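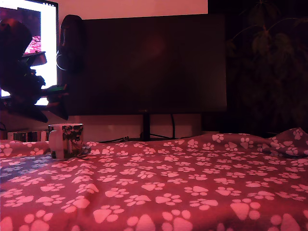

In Defense of the Ugly Blanket

Home Columns Letters Archive About

Last updated October 25, 2026

My sister-in-law has a guest room you could photograph for a magazine, and I have slept in it, and I would like to lodge a complaint. The bed had a linen cover the color of oatmeal. Over that lay a knitted throw the color of a slightly different oatmeal. At two in the morning, when the heat shut off, I pulled up the throw and discovered that it had holes in it the size of quarters. It was there to be looked at. I slept in my coat.

Every house I grew up in had an ugly blanket. Ours was brown and orange and showed a stag beside a lake, and it weighed as much as a stag. It went to the beach, it went under the car when my father changed the oil, and then it was washed and put back on the couch, where you were sick under it. You could not have matched it to anything. The couch didn't match it either, and we all went on living.

At some point we were talked out of this. I blame the word "palette," which used to belong to painters and now belongs to people selling bath mats. A friend of mine, Denise Nuttall, had her living room done last February by a firm called Drelten, and they sent her a document with 37 pages. One page was about blankets. She was allowed two, in shades named Fog and Husk, and they were to be folded in thirds over the left arm of the sofa. Denise is a grown woman who has delivered calves. She folds them in thirds.

I asked her where the green one had gone, the one with the ducks. It was in a bin in the garage, she said, and she lowered her voice to say it.

I understand the appeal of a calm room. I have enough noise in my head already and could stand to sit somewhere beige for an hour. But the calm seems to take a lot of upkeep. Somebody has to patrol it. A child comes in with a plastic dinosaur and the whole arrangement is ruined, and you find yourself resenting a four-year-old on behalf of a color scheme. The ugly blanket never asked that of anyone. Spill on it. Let the dog have the good end.

And price comes into it, though the people who write about homes are too polite to bring it up. I looked up the throw from the guest room and it costs $255. For that money I could cover every person on my street in fleece with cartoon animals on it, and they would be warm, and some of them would be delighted.

Cheerful things get treated as a stage we are meant to grow out of. You get paw prints and rockets until you are ten or so, and then you are handed a gray duvet and told it's tasteful. Old people are let off again, I notice. My grandmother had a bedspread with parrots on it at ninety and received only compliments. It's the sixty years in between when you have to be careful.

I have stopped being careful. The stag went to my cousin in the end (I am still not over it), so I bought a replacement at a church sale. It has pineapples on it and a burn mark near one corner. When my sister-in-law visits at Thanksgiving it will be on her bed, and I'm turning the heat down.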